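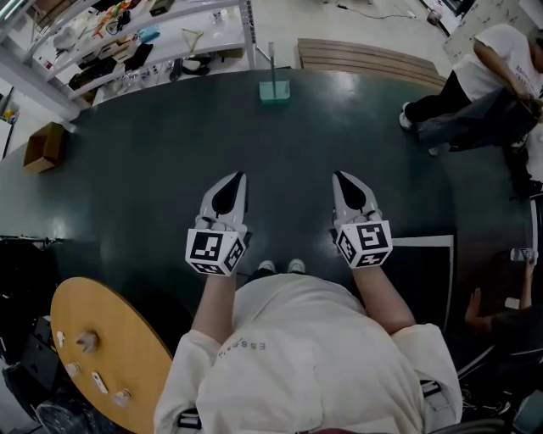
The return of the long table

By Gintarė Ramanauskas

The first thing you hear at Wunis on a Thursday night is the scrape of benches. Then the shouting starts, all of it friendly. Someone wants the salt, someone else wants to know who is sitting at the far end and whether they've had any of the beans yet, and within ten minutes a retired bus driver is explaining to a pair of students how to get a splinter out with a bit of warm bread. I had come for supper and a few quotes. I stayed until they were stacking the plates.

Eating with strangers at one big table is an old habit, and for a long while it looked like one we'd dropped. Inns used to seat travellers wherever there was a gap. Farms fed everybody who had worked that day at a single sitting, and plenty of factories had a canteen where you sat down next to whoever was already there. Then came the table for two, the booth and the tray on the knees in front of the television. I have nothing against the tray on the knees (I wrote half of this with one), but I've spent the spring going from one shared supper to another and I am completely sold on them.

Wunis is a former carpet shop, and it still has the big windows. Tsegereda Yimer took the lease three years ago with the idea of opening an ordinary café, with ordinary small tables. She had even chosen the chairs.

"Where I grew up we ate from one plate," she told me, rolling injera on a counter dusted with flour from some earlier job. "My aunts, my cousins, a neighbour who had come about something else. You tear from your side, and if somebody is shy you put food in their mouth. I was going to run a place where people sat alone with a laptop and I thought, what am I doing?"

So the small chairs went back and a joiner made her one table that runs from the window nearly to the kitchen door. It seats 20, or a few more if people like each other. You pay at the door, you take the next free place on the bench and you eat what there is. When I went, that was red lentils cooked down until they were almost jam, greens with a lot of garlic, a sharp tomato salad and a chicken stew that had been on since morning. It arrives in the middle, on wide trays, and you share with whoever your elbows are touching.

That last bit is what makes it work. If everyone has their own plate you can get through a whole meal beside a stranger and say nothing more than "excuse me". Put the plate between you and you have to talk, even if it's only to offer the last bit of egg. I watched a man who had sat down with his coat still buttoned give up on silence before the trays were half empty. By the end he had his sleeves rolled and was drawing a map of his allotment on a napkin.

What about people who would hate this?

It's a fair worry, and the good hosts have thought hard about it. Graciela Paredes runs a monthly lunch called Clamadel in a church hall with terrible lighting and a wonderful kitchen. She is a shy person herself, she says, and she built the thing around what she would have wanted.

"I never make anybody introduce themselves," she said. "I can't bear it. Going round the table saying your name and a fun fact! I'd climb out of the window."

Her trick is jobs. When you arrive at Clamadel you are handed something to do: shelling peas, folding napkins, cutting limes. You do it at the table with others doing the same, and by the time the food comes you've already been sitting together for half an hour without having to look anyone in the eye. I got the peas. I was next to a girl of ten who was much faster than me and let me know it.

Graciela keeps a couple of places at the corner nearest the door for anyone who isn't sure. You can leave from there without making people stand up. She says the same faces will take the corner two or three times and then one day she looks over and they're in the middle, passing the rice.

The food is Peruvian by way of whatever was cheap that week. We had potatoes in a yellow chilli sauce, then a great pan of rice with coriander and bits of pork, then a purple corn pudding that I have tried twice to make at home and failed at twice. Mine sets like rubber. Graciela thinks I'm boiling it too hard and she's almost certainly right.

Eighty-three and still serving

For the older version of all this I took the slow train out to Drelomska, where Dace Dambrauskienė has been cooking the August harvest supper since before most of the guests were born. She is 83. Her kitchen has one stove, one very small fridge and a row of cold shelves cut into the bank behind the house, where she showed me crocks of pickled cucumbers, a wheel of caraway cheese wrapped in cloth and some jars whose contents even she couldn't name for certain.

The supper is held in the orchard, on doors. I mean that exactly: the village lifts its old doors out of barns and sheds, lays them end to end over trestles and covers the lot with sheets. In a good year it feeds up to 100. The line bends where the ground bends, and there is one spot by the plum trees where your bowl will slide gently towards your neighbour if you don't keep a hand on it. People ask for that spot.

Dace has firm views on seating. Married couples are split up. Brothers are split up. Anyone who has quarrelled over a fence is put opposite the other party, within reach of the same dish of potatoes.

"They can be angry," she said. "They still have to pass it."

She fed me cold beet soup so pink it looked plugged in, with hot potatoes on the side and dill over everything, and wouldn't let me wash up. I asked whether she ever thought of handing the supper over to somebody younger. She has an answer ready for that one, I suspect because her family asks it every spring. She'll do it at 84, and after that they can talk.

Starting one of your own

You don't need an orchard, or a shop, or even much of a table. Crisanto Dela Peña began with the landing outside his flat on the fourth floor of Kolev, a block where he had lived for years and knew almost no one. He carried out a folding table, put banana leaves down the middle and piled them with rice, grilled fish, prawns, green mango and sausages. In the Philippines it's called a boodle fight, and you eat standing up, with your hands, shoulder to shoulder.

"I knocked on every door on my floor," he said. "Two people came. One of them only came to say it smelled nice. But then he was there, so I gave him a prawn."

The next one filled the landing. Now it moves up and down the building, a different floor each time, and whoever lives there picks the menu. There has been a pancake one, a dumpling one and a baked potato one that Crisanto still talks about with real feeling. The lift stops, the doors open, and people on their way home with their shopping find themselves holding a dumpling.

I asked all four hosts what they'd tell a beginner, and they agreed on more than I expected. Cook one big thing you could make half asleep. Put it in the middle. Have bread, and more of it than seems sensible. Get people sitting closer together than they would choose, because a wide gap is very hard to talk across and a narrow one more or less does the talking for you. Turn the music down, or off. Ask guests to bring something small, such as a lemon or a jar of something, so that they come in with their hands full and have a reason to head for the kitchen.

They disagreed about pudding. Tsegereda doesn't bother and serves coffee, roasted in the pan and carried round the table so everyone gets the smoke. Graciela would sooner cancel than go without. Dace puts the cake out at the start, where people can see it, and guards it.

As for me, I've now held two suppers in my own front room, at a kitchen table pushed up against a desk that is slightly too high for it. I made bean stew both times. At the second one my upstairs neighbour, whom I had known for six years purely as a set of footsteps, brought a jar of plum jam and stayed until midnight telling us about her time as a swimming teacher. She wants to do the next one at hers. She's making fish pie, and I've been told to bring a lemon.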